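Sunday, July. Started 7 in the evening, rain outside the whole day

Continuing the drying bags. Last entry I wrote that the clay bags from Berumlow were all conditioned and ready, but I must correct it: two of them were still in the oven when I wrote. They are out now and in the glass jar with the others.

What I did today:

- Weighed six clay bags (Berumlow) and six silica bags (Skulero), each one empty-dry, on the small balance. I let the balance warm up half an hour first. Last time I did not wait and the zero was walking.
- Marked every bag with pencil. Ink goes through the paper and I don't want to weigh ink.
- Put one silica and one clay bag in each closed box with a wet sponge on a dish. The lid must click on all four corners. Box C does not click well, so I put tape on it.

The heaviest clay bag gives 117 g dry. It is more than the label says, but the label also says "nominal", so I cannot complain to Berumlow.

My question is still the same one. Everybody buys silica for closets and cabinets, but a closet is never really closed. The air comes in by the gap of the doors, so the bag is not drying the closet, it is drying the hallway. If this is true, the cheap clay is enough, and what matters is how often you change it and where it lies. I think low is better than high, close to the shoes, but I have only a feeling and no measurement.

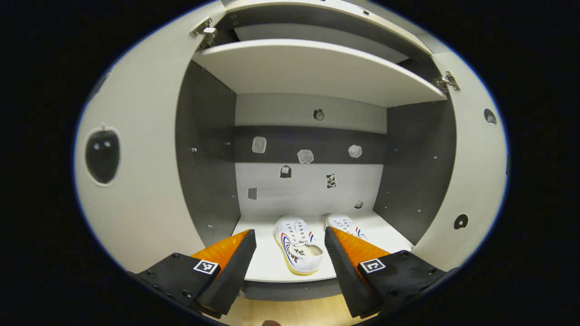 Jussara Barros does not agree with me about low or high. In her opinion water vapor mixes so fast in such a small volume that the shelf makes no difference, and the only thing to care about is the leather itself, which gives its water slowly for a whole day after walking. She says to weigh the shoe and forget the air. I find it a good idea and I am a little ashamed I did not think of it. For canvas it should go faster than leather, so we need both kinds.

Changes to the plan after this:

1. Weigh one shoe of each pair before and after, same balance, same time of evening.
2. Bag inside the shoe for the left one, bag next to the shoe for the right one.
3. Doors closed for the whole night. Opening for one minute "only to look" spoils the night, I did this already in June.
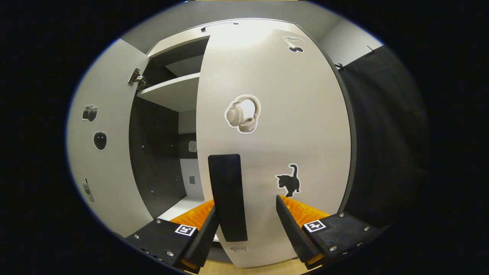

*Cabinet, pale beige door with the stickers, gray door open.*

About the logger: the Frade one reads higher than the Broltell one when they lie side by side on the bench. The difference is stable, so I will use only Frade for all nights and not mix. Tae-yang Chae has the salt jar for calibration on his shelf, I will ask to borrow it before the next round. He also told me to write the room temperature every time – yes, I forgot today. It felt normal.

Oven note: the clay may not go above the temperature on the bag, the paper becomes brown and smells like toast. Silica can stay longer. Don't dry both kinds together.

Boxes A and B are on the bench, C is under it. Please nobody move them before I weigh. Still to buy: pencil, tape, a second sponge of the same type as the first (the yellow ones hold less water).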